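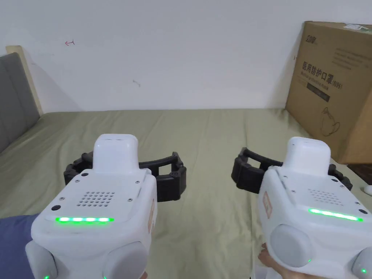 **Pladuvach** is a home-built pair of hand-held grippers, together with the notes, drawings and small programs that go with them, begun by the hobbyist Akua Eshun and carried on by members of the Nallen shared workshop. The name covers both the devices and the rather loosely kept project around them, and people at Nallen will quite happily say "the Pladuvach" for one gripper, "the Pladuvachs" for the two of them, and "doing some Pladuvach" for an evening spent moving household things about with one in each hand.

## Background

Eshun had already built a small desk arm called Tuvovura, which she was very fond of and which could do almost nothing well. It was taught by typing in positions one after another, and a single simple movement could swallow a whole evening (her notebook from that time is full of crossed-out numbers and, on one page, a rather good drawing of a kettle). She wanted a way of showing a machine what she meant with her own hands, using the same sort of jaws the machine would later have, so that whatever she managed to pick up the arm would at least have a fair chance of picking up too.

The first pair was put together at home one November and brought to Nallen in a shopping bag. It was heavy, it rattled, and the jaws closed at slightly different speeds, but it worked well enough for several other members to ask for a turn, and from then on the design was really a shared one. The version described in this article is the third, and its drawings are dated 16/08/2019.

## Design

The two grippers are built to the same plan. Each has a boxy white plastic body with a taller white housing rising from the top, and a pair of black jaws made of linked pieces that reach forward and open out well past the width of the body. The jaws are the part that has changed most over the years. Earlier ones were stiff and straight, and would push a soft object away before they got hold of it. The linked kind curls around things in a much friendlier manner, though it does need more looking after.

On the flat top face there is a square grille of small round holes, and in front of it a strip of green lights, bright enough to notice out of the corner of the eye while watching the jaws. Rounded grey bumpers stick out at the lower corners. They were added after a discussion that filled most of a members' evening, one side wanting felt pads and the other wanting nothing at all, and the bumpers were a compromise that everybody has since claimed as their own idea. The body is held from underneath, with the fingers wrapped around it, and newcomers nearly always grip too tightly to begin with.

An orange label is fixed to one side of each body. Builders are asked to put theirs on before the first session and to write the same name in the log, since two pairs on one bench are otherwise very easily muddled.

## Use

A session is an ordinary domestic job done slowly. Beds are a favourite place to work: the height is kind to the back, a dropped object comes to no harm, and a plain sheet pulled over the mattress gives a calm background with just enough wrinkles to keep things interesting. Cardboard boxes, cloths and small bits of packaging are all popular to practise on. Both grippers are held side by side, pointing forward, and the person waits a moment before starting so that the beginning of each recording is easy to find later.

The usual advice at Nallen is to repeat one task 12 times and then stop for tea, whether or not it is going well. Eshun's own target for a new task was 150 good recordings, and a figure of 1000 is pencilled inside the cover of the workshop log with a question mark after it.

## Software

Recordings are tidied and replayed with Peixoto, a set of short programs written by members over two winters. It lines up the movements of the left and right hands, trims the idle parts, and turns what is left into something Tuvovura can follow at a gentle pace. Peixoto has no proper manual, only a long text file that begins with an apology for its length and then goes on a good deal further. Later builders have added notes of their own at the bottom, including a helpful passage on left-handed use.

## Later versions

A fourth version with lighter jaws has been drawn but not built. A smaller pair for children's hands was also begun, and one finished body from that attempt is kept on the shelf by the workshop kettle, where it holds pencils.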